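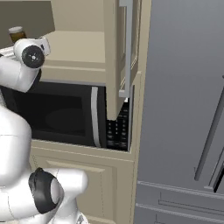

2025-02-22. The evaluation of the Kiltier kitchen package entered its second week, and this office remained open on Saturday so that the cabinet tasks could be completed before the license review. Kiltier is offered by Mademlow as a simulation service for household arms, billed by the episode. Our trial allotment is 1,785 episodes, of which 576 had been used when the morning session began. The work today concerned the upper cabinet over the microwave, where the door swings out on a long vertical handle and, when open, hangs in front of the top of the control panel. Any customer who intends to chain a cabinet task with a microwave task will need to plan for that overlap, and the product guide does not mention it.

Oľga Kadlec conducted the session and I kept the log. The door task is set by default to a full opening of 90 degrees. We left this value alone and varied only the starting pose of the arm. Loading a new pose requires a restart of the whole kitchen, a point already raised with Mademlow in writing. Their reply refers us to the April release.

The Jireš controller, which we license separately, connected on the second attempt. The first attempt failed on an expired key — my oversight, and corrected before ten o'clock.

A second batch of 100 episodes was queued before lunch. Results are to be entered in the comparison sheet next to those from Gakier, whose kitchen is plainer but whose billing is easier to follow. Ms. Kadlec favors Kiltier for the range of its furniture. I have recorded her view and have reserved my own until the invoices can be compared line by line.

The log was signed at four. The question of shared seats was not reached and is carried over to the next session.

Print this entry
E-mail this entry

Recent entries
Gakier trial: first invoice received
Jireš controller: renewal of keys
Mademlow: reply on restart times
Kiltier: drawer tasks, first session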